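제7장 닳는다는 것의 값: 감가상각

이 장에서 다루는 내용
7.1 오븐은 언제 비용이 되는가
7.2 세 가지 숫자와 그중 둘의 불확실성
7.3 정액법과 체감법
7.4 처분, 또는 장부가 현실과 마주치는 날
7.5 추정의 변경
연습문제

먼저 읽어 둘 것: 제4장(발생주의), 제6장 앞부분(취득원가). 제6장의 뒷부분을 건너뛴 독자가 많다는 사실을 필자도 알고 있다. 이 장까지는 그럭저럭 버틸 수 있다.

7.1 오븐은 언제 비용이 되는가

브린덤(Brindham)이라는 제과점이 있다. 주인 가넷 포틴(Garnet Fortin)은 개업하면서 데크 오븐을 4,000만 원에 들여놓았고, 첫해 결산을 앞두고 공책에 이렇게 적었다. "오븐 4,000. 올해 망했음." 밀가루도 돈을 주고 샀으니 비용이고, 오븐도 돈을 주고 샀으니 비용이라는 논리다. 상식적이다. 회계 수업 첫날에 상식을 가지고 오는 학생을 우리는 언제나 환영하며, 보통 둘째 주쯤 돌려보낸다.

포틴의 셈법에 따르면 브린덤은 첫해에 참담한 적자를 내고, 이듬해부터는 오븐을 공짜로 쓰는 기적의 가게가 된다. 빵 맛도 손님 수도 그대로인데 경영 성적만 지옥에서 천국으로 옮겨 간다. 첫해의 숫자를 본 은행은 대출을 거절할 것이고, 이듬해의 숫자를 본 동업자는 이 가게를 터무니없이 비싼 값에 사겠다고 할 것이다. 둘 다 숫자를 제대로 읽었으면서 둘 다 틀린다.

문제는 시간이다. 밀가루는 사서 쓰고 나면 없어지지만 오븐은 산 해에도, 다음 해에도, 그다음 해에도 빵을 굽는다. 빵이 팔려 수익이 생기는 해마다 오븐 값의 일부가 비용으로 함께 나타나야 한다. 이렇게 자산의 원가를 그것을 사용하는 기간에 체계적으로 나누어 비용으로 인식하는 절차를 감가상각이라고 한다.

정의에서 밑줄을 그어야 할 말은 '나누어'다. 학생들은 예외 없이 '감가'라는 글자에 밑줄을 긋는다. 글자만 보면 값이 깎인다는 뜻이니 무리도 아니다. 그러나 감가상각은 오븐의 시세를 알아보는 일과 상관이 없다. 중고 시장에서 오븐이 얼마에 팔리는지 매년 전화해 볼 필요도 없고, 오븐 문을 열고 안쪽을 들여다보며 한숨을 쉴 필요도 없다. 이미 치른 4,000만 원을 몇 해에 걸쳐 어떤 모양으로 잘라 낼지 정하는 일이다. 케이크를 자르면서 케이크의 시세를 묻는 사람은 없다.

물론 자산이 닳는다는 사실 자체를 부정하려는 것은 아니다. 회계가 가장 먼저 떠올리는 것은 물리적 마모다. 부딪히고 문질리는 부분은 닳고, 고무는 해지고, 나사는 풀린다. 다만 마모는 자산 전체에 고르게 찾아오지 않는다. 몸통은 멀쩡한데 끝부분만 먼저 상하는 일이 흔하고, 그 끝부분의 값이 전체 값에서 차지하는 몫이 크다면 따로 떼어 상각해야 한다. 비행기의 동체와 엔진을 나누어 다루는 것도 같은 이치다.

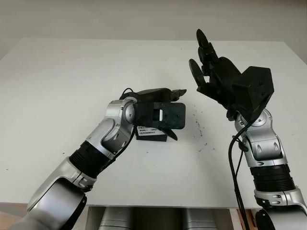

그림 7-1 흰 상판 위의 두 팔
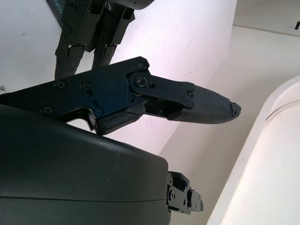 그림 7-2 손가락 끝의 패드. 뾰족한 끝이 닳아 있다 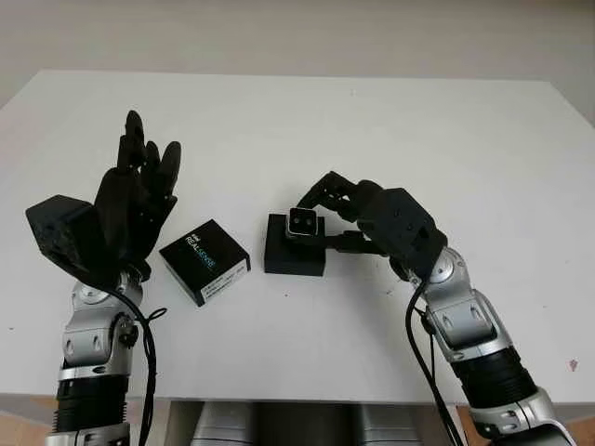 그림 7-3 왼팔 바깥쪽을 따라 지나가는 검은 케이블

마모만큼 무서운 것이 진부화다. 멀쩡히 돌아가는데 쓸 이유가 사라지는 경우를 말한다. 필자의 연구실에는 아무 고장도 없는 팩스가 한 대 있다. 물리적으로는 앞으로도 오래 살 것이고, 경제적으로는 이미 오래전에 세상을 떠났다. 내용연수를 정할 때 기계의 수명만 묻고 그 기계를 찾는 사람의 수명을 묻지 않으면 장부는 이런 팩스로 가득 찬다.

한편 토지는 상각하지 않는다. 땅은 닳지 않는다고 보기 때문이다. 해안 절벽에 집을 지은 사람은 의견이 다를 수 있는데, 그런 사정은 손상차손을 다루는 제9장에서 듣기로 한다. 채석장처럼 파내면 정말로 없어지는 땅도 예외에 속한다.

7.2 세 가지 숫자와 그중 둘의 불확실성

감가상각을 계산하려면 숫자가 세 개 필요하다.

취득원가. 자산을 사서 쓸 수 있는 상태로 만들기까지 든 돈이다. 운반비와 설치비가 들어간다. 설치 기사에게 사 준 점심값은 들어가지 않는다고 보는 편이 속 편하다. 영수증이 있으므로 세 숫자 가운데 유일하게 믿을 만하다.

잔존가치. 다 쓰고 난 뒤 처분해서 건질 수 있으리라고 예상하는 금액이며, 처분하는 데 드는 비용은 뺀다. 아직 쓰지도 않은 물건의 은퇴 후 몸값을 미리 정하는 셈이다.

내용연수. 그 자산을 쓸 것으로 예상하는 기간이다. 만든 회사가 장담하는 수명이 아니라 우리 회사가 쓸 기간이라는 점을 잊지 말아야 한다. 삼 년마다 차를 바꾸는 회사의 승용차는 이십 년을 달릴 수 있어도 내용연수가 삼 년이다.

뒤의 두 숫자는 추정이다. 점잖은 말로 추정이고, 초임 회계사들은 다른 말을 쓴다. 그래도 아무렇게나 정할 수는 없다. 비슷한 자산을 써 본 경험, 사용 강도, 수선 계획, 업계의 관행을 근거로 삼고, 그 근거를 기록해 두어야 한다. 추정이 빗나가는 것은 용서받지만 근거가 없는 것은 용서받지 못한다. 이 점에서 회계 감사인은 일기예보의 시청자보다 너그럽다.

포틴의 오븐으로 돌아가자. 취득원가는 4,000만 원, 내용연수는 5년, 잔존가치는 1,030만 원으로 추정했다고 하자. 취득원가에서 잔존가치를 뺀 2,970만 원이 감가상각대상금액이다. 다섯 해 동안 나누어야 할 케이크가 이만큼이다. 나머지 1,030만 원은 비용이 되지 않고 끝까지 장부에 남는다.

7.3 정액법과 체감법

가장 널리 쓰이는 방법은 정액법이다. 감가상각대상금액을 내용연수로 나눈다.

2,970 ÷ 5 = 594

브린덤은 해마다 594만 원을 비용으로 적는다. 첫해에도, 마지막 해에도 같다. 오븐이 휴가철에 놀았든 성탄절에 밤을 새웠든 따지지 않는다. 정액법이 사랑받는 까닭을 두고 논문이 여러 편 나왔지만, 나눗셈 한 번으로 끝난다는 점을 정면으로 다룬 논문은 아직 보지 못했다.

포틴의 동업자 버넌 그레월(Vernon Grewal)은 생각이 달랐다. 그는 오븐이란 새것일 때 가장 일을 잘하고 나이가 들수록 수리비를 잡아먹으니, 초기에 비용을 많이 적어야 균형이 맞는다고 주장했다. 그레월이 원하는 것은 체감법이며, 그중 대표적인 것이 이중체감법이다. 정액법 상각률(1/5, 즉 20%)의 두 배인 40%를 매년 초의 장부금액에 곱한다. 잔존가치는 처음에는 모르는 척한다.

연도 / 기초 장부금액 / 감가상각비 / 기말 장부금액 (단위: 만 원)
1차 연도 / 4,000 / 1,600 / 2,400
2차 연도 / 2,400 / 960 / 1,440
3차 연도 / 1,440 / 410 / 1,030
4차 연도 / 1,030 / 0 / 1,030
5차 연도 / 1,030 / 0 / 1,030

3차 연도를 눈여겨보자. 1,440에 40%를 곱하면 576이지만, 그대로 적으면 장부금액이 864만 원이 되어 잔존가치 밑으로 내려간다. 그래서 1,030만 원에 닿는 순간 멈춘다. 모르는 척하던 잔존가치가 여기서 갑자기 아는 척을 하는 것이다. 시험에서 576이라고 쓰는 학생이 해마다 있고, 채점하는 쪽에서도 해마다 같은 자리에 같은 빨간 줄을 긋는다.

어느 쪽이 옳은가? 원칙은 자산의 경제적 효익이 소비되는 형태를 가장 잘 반영하는 방법을 고르라고 한다. 생산량에 비례해 닳는 금형이라면 생산량비례법이 어울리고, 세월만 타는 책장이라면 정액법이 무난하다. 오븐은 그 중간 어디쯤에서 포틴과 그레월을 금요일 저녁까지 다투게 만들었다. 어느 방법을 쓰든 다섯 해의 합계는 2,970만 원이다. 달라지는 것은 어느 해가 얼마를 짊어지느냐다.

7.4 처분, 또는 장부가 현실과 마주치는 날

3차 연도 말, 브린덤은 더 큰 오븐을 들이기로 하고 쓰던 오븐을 이웃 식당 마샨드(Marchand)에 1,653만 원을 받고 팔았다. 운반은 사 가는 쪽이 맡기로 하여 처분 비용은 없었다.

정액법을 썼다면 세 해 동안의 감가상각누계액은 1,782만 원이고 장부금액은 2,218만 원이다. 이것을 1,653만 원에 팔았으니 유형자산처분손실 565만 원이 생긴다. 이중체감법을 썼다면 장부금액은 1,030만 원이다. 같은 오븐을 같은 날 같은 값에 넘겼는데 이번에는 유형자산처분이익 623만 원이 나온다. 정액법의 포틴은 손해를 보았다며 우울해하고, 이중체감법의 그레월은 한턱을 내겠다고 나선다. 금고에 들어온 돈은 두 사람 모두 1,653만 원이다.

앞 단락이 의심스러우면 세 해의 비용을 통틀어 더해 보면 된다. 정액법은 1,782에 손실 565를 더해 2,347, 이중체감법은 2,970에서 이익 623을 빼서 2,347이다. 취득원가 4,000에서 판매대금 1,653을 뺀 값도 2,347이다. 처분손익은 오븐을 잘 팔았는지보다 그동안의 추정이 현실에서 얼마나 떨어져 있었는지를 더 많이 말해 준다. 그러니 손익계산서에 처분이익이 크게 잡힌 회사를 보면 축하 인사를 건네기 전에 상각 방법을 다룬 주석부터 펼쳐 보기 바란다. 주석은 글씨가 작다.

분개는 다음과 같다. 정액법을 가정한다(단위: 만 원).

(차) 현금 1,653
(차) 감가상각누계액 1,782
(차) 유형자산처분손실 565
(대) 기계장치 4,000

차변의 합이 4,000이 되지 않으면 분개보다 덧셈을 먼저 의심할 것. 그레월의 방법에 따른 분개는 연습문제 3번으로 남겨 둔다. 추정을 중간에 고치고 싶어진 회사가 지나간 해의 장부까지 손댈 수 있는지는 다음 절에서 살펴본다. 미리 말하자면 손댈 수 없고, 대개는 그 편이 회사에도 덜 민망하다.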